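Ollesine Handling Program
Progress report to the Filen Fund, second reporting period
Prepared by Lakshmi Krishnan, project lead

1. Summary

The period covered by this report ends with the August open day at the Murnach site. The open day was a condition of the second payment and is reported in section 4. Work on the sorting task is on schedule. Work on the cable task is behind schedule by three weeks. Spending is within the approved budget, with one transfer between lines requested in section 6.

2. Work completed

The sorting task now runs from a single configuration file. In the first period each operator kept a separate set of parameters, and results from different operators could not be compared. Those parameters have been merged and the old files archived.

The task set was reduced from the list in the original proposal. Items with loose fabric parts were removed after discussion with the fund's technical reader in the spring. The remaining items are picked from divided containers and placed on a flat surface, one at a time, with the operator in control throughout. Autonomous runs are planned for the third period and none are claimed here.

A total of 3,000 recorded attempts was reached before the open day, which meets the target for the period. Of these, 140 were rejected at review, mostly for missing wrist video or a late start marker. The rejected attempts are kept but not counted toward the target in the next period. Aishwarya Fernandes carried out the review and wrote the acceptance rules, which are attached as Annex B.

3. Work delayed

The cable task was to begin in the first half of the period. The connectors supplied by Rodrigues did not match the drawings – the locking tab was on the opposite side – and replacements arrived late. Fixtures have been rebuilt for the replacement part. We expect to recover one of the three weeks by dropping the second lighting condition, which the technical reader has agreed is of low value. The other two weeks will be carried into the next period.

Hand calibration also took longer than planned. The finger position reported at power-on drifted between sessions, and the correction now has to be run at the start of each day. It takes several minutes and is recorded in the session log. A permanent fix depends on a firmware change that is outside our control.

4. Open day

The open day was held at Murnach and ran from 10 a.m. to 4 p.m. We received 53 registered visitors, mainly from local manufacturers, two technical colleges and the regional employment office. Visits were organized in small groups, each with a talk of ten minutes followed by time at the equipment. Lakshmi Krishnan gave the talk and Aishwarya Fernandes ran the technical session.

Most questions concerned three subjects: the time needed to train an operator, the cost of the hand compared with a simple two-finger gripper, and what happens when the network connection drops. We gave the training time as two working days, based on our own staff. We did not give a cost figure for the hand because the supplier's current price list is not public. On the network question, the arm holds its last position and waits for the operator to resume.

Several visitors from the manufacturing side asked whether the recordings could be used with other arms. Part of the answer depends on the joint layout, and we have offered a written reply. It will be copied to the fund.

Two problems should be noted. The morning groups overlapped and the talk could not be heard well from the back. A longer gap was left between groups after lunch. The handout also gave the old name of the sorting task, which caused some confusion with the published plan. A corrected version has been sent to everyone who registered.

Open day, Murnach site.
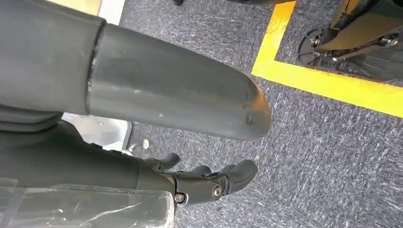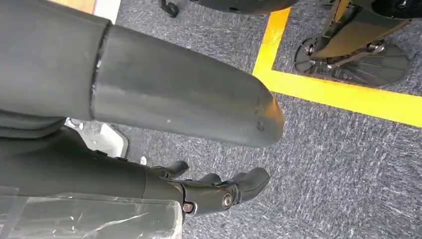
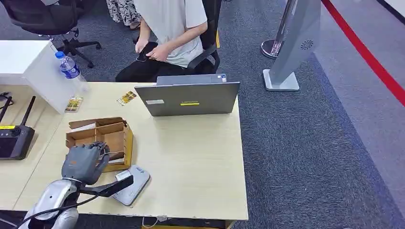 Feedback forms were offered at the exit. The return rate was low and we do not draw conclusions from the scores. The written comments were more useful. Four asked for a longer hands-on period, and one asked for the talk to be made available in advance. Both changes will be made if a second open day is approved.

5. Plan for the next period

Cable task recording starts in the second week, once the rebuilt fixtures have been checked. The sorting recordings will be used for the first autonomous runs, beginning with the simplest items. Acceptance rules for those runs will be sent to the technical reader before any results are reported.

6. Budget

Open day costs came in $300 under the approved amount, mainly on printing. We request permission to move this sum to the fixtures line, which is close to its limit after the rebuild. No other changes are requested. The full statement is in Annex C.

A reply on the transfer is needed before the next fixtures order is placed. Questions on the recordings should go to Aishwarya Fernandes and all others to me.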